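Ásdís Lund gives up the dental office for her camera

I first met Ásdís Lund over a root canal, so you can imagine how happy I was to run into her again at Moltlow last week with no drill in sight! She ran the front desk at my dentist's for years, and now she's opening her first photography show, two blocks from where she used to remind me to floss.

The show is called Weveck, after the stretch of shoreline where she took nearly all of it, and there are 60 prints on the walls. They're mostly boats, sheds and people's hands (she has a real thing for hands). My favorite is a big black-and-white of a woman mending a net, and I stood in front of it so long that my coffee went cold.

Ásdís told me she started shooting in February, on her lunch breaks, with a used camera she bought from a neighbor. "I figured I'd get bored by summer," she said. "Then I looked up and I had about 3,000 pictures and no clean laundry." She picks up her phone for photos too, and a couple of the prints in the back room started out that way.

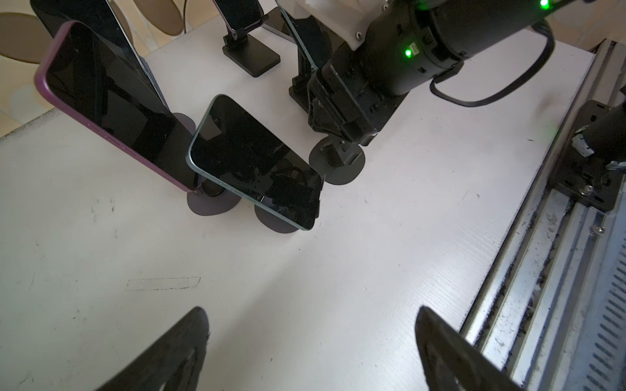 Phones on stands, two of them in purple and teal-blue frames.

Her teacher, Liv Amundsen, talked her into showing the work. Liv runs the Tuesday evening class at the Grímsdóttir studio and she doesn't hand out praise easily, I can tell you, having taken that class myself and come home with a lot of blurry ducks. She says Ásdís waits longer than anyone else she has taught. "She'll stand in the rain until the light does what she wants."

So what's next? Family portraits, mostly, to pay the rent, and then a small book with Drernola, a local press. It'll run to 118 pages if she can ever settle on the order. She's been shuffling little copies of the pictures on her kitchen floor, and her cat has opinions.

The show opens Friday, November 1, 2024, and stays up for 2 weeks. Getting in is free, and prints are for sale at the desk.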